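Stastside clinic opens long-recovery program for people still sick after a virus

Good news for anyone in Stastside who caught a virus months ago and still can't climb a flight of stairs without stopping: the Raju Health Center has opened a recovery program of its own, and the first 28 patients have already started!

The program is called Linen, and it takes people whose tiredness, breathlessness or brain fog has hung on long after the infection itself cleared. Until now, most of them had to travel to the hospital in Skukumard, a trip of 90 minutes each way, which is a lot to ask of someone who is worn out before lunch.

Patients get a full checkup at the first visit (heart, lungs, blood work, sleep) and then a plan that is adjusted every two weeks. Much of it is about pacing, or learning to spend energy in small amounts and rest before the crash comes. Nurses follow up by phone, so a bad day doesn't mean a missed appointment. 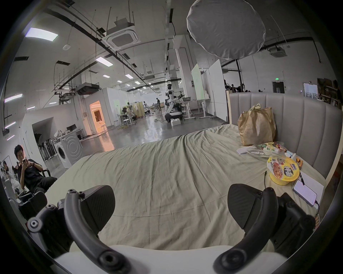 A bed with a sage-green sheet and a gray upholstered headboard. Rest at home is a big part of the Linen plan.

The need is clearly there. A survey the center mailed out last winter brought back 1636 replies, and fatigue was the complaint people mentioned most. Staff had expected a few hundred at best, and the response helped win the funding for two extra nurses and a breathing therapist.

There is a research side too, and it's exciting. Patients who agree will give blood samples over the next year, with the aim of collecting 2000 in all. The lab in Skukumard will look for signs that the immune system is still switched on when it should have settled down.

Linen is open to adults with symptoms lasting 12 weeks or more. A doctor's referral is needed, and new places open up in January.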